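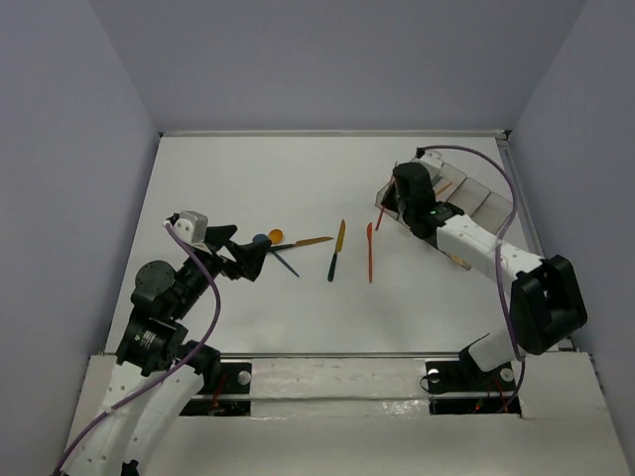
Clear divided tray, with utensils on the table

Best way to sort small utensils into a clear compartment tray?

Asked by Siriporn Suwannarat
July 16, 2022

I have a clear plastic tray with rectangular compartments, slightly smoky in color, and I want to use it for the small utensils that have been floating loose in my kitchen drawer. Most of them are colored. There is an orange one and a red one, and the rest are a mix I have picked up over the years. I have 31 pieces in total if I count the measuring spoons separately.

The tray came without instructions. I have tried it two ways. First I sorted by color, which looked good for one day and then fell apart once other people in the house started unloading the dishwasher. Then I sorted by type, but the long handles stick out over the end and catch on the drawer front when I close it.

The drawer is 7 inches deep from top to bottom, so height is not the problem. It's a Lirden cabinet from the previous owners and the drawer box is narrower than it looks from outside. The tray fits with a gap of an inch or so on one side.

Questions:

Should I sort by type, by size or by how often I use them?

What do I do with handles that are longer than the compartments?

Is there a way to keep the tray from sliding in the drawer without gluing it down?

I would like to keep this tray if possible. I already bought and returned one from Mastuvholm that was too wide.

3 answers

Answer from Orathai Bunnag
Marked as helpful by 6 people

Sort by how often you use them, then by type inside that. I do this in my own kitchen and it has held up since June of last year with two teenagers in the house.

Take everything out and put it on a clear table or counter. Don't try to do it inside the drawer. Make one pile for things you used in the past week, one for things you use once in a while, and one for things you can't remember using. The last pile goes in a box somewhere else. If you haven't gone looking for anything in it after a month or so, give it away. My guess is that 31 pieces will drop by a third.

Put the everyday pile in the front compartments and the occasional pile in the back. Keep one type per compartment if you can. If you have to mix, mix two things that look very different, like small spatulas and teaspoons, so you can grab the right one without digging.

For the long handles, don't force them. A handle that sticks out past the end will catch every time, and after a while people stop closing the drawer all the way. You have three options. Lay the long ones in the gap beside the tray. Turn them corner to corner if the compartment is wide enough. Or pull them out of the drawer and stand them in a jar near the stove. I went with the jar.

For the sliding, cut a piece of rubbery shelf liner the size of the tray and put it underneath. Wipe the bottom of the drawer first or the crumbs will keep it from gripping. If the tray still moves side to side, fill the gap. A strip of wood works, or a folded dish towel if you don't want to measure.

Wash the tray before you load it. Clear plastic shows every crumb and water spot, so plan on rinsing it every few weeks. I use warm water and dish soap and dry it with a soft cloth. The rough side of a sponge will scratch it.

Answer from Opoku

I just throw them all in. Big ones on the left. Never had a problem finding anything.

Answer from Barudport kitchen user

Agree with the first answer about shelf liner. The only thing I'd add is to check whether the drawer opens all the way. Mine stops short, so the back row of compartments was useless for anything I needed quickly. I keep birthday candles and corn holders there now.

Also, color sorting can work if each color is a set. We have 7 blue pieces for the baby and they get their own section. For a random mix I wouldn't bother.

Comment from Siriporn Suwannarat

Thanks. I did the three piles and moved the long ones to a jar. The liner is on my list for the next trip to the store. Still deciding about the measuring spoons, they are on a ring and don't lie flat.

Comment from Orathai Bunnag

Take them off the ring.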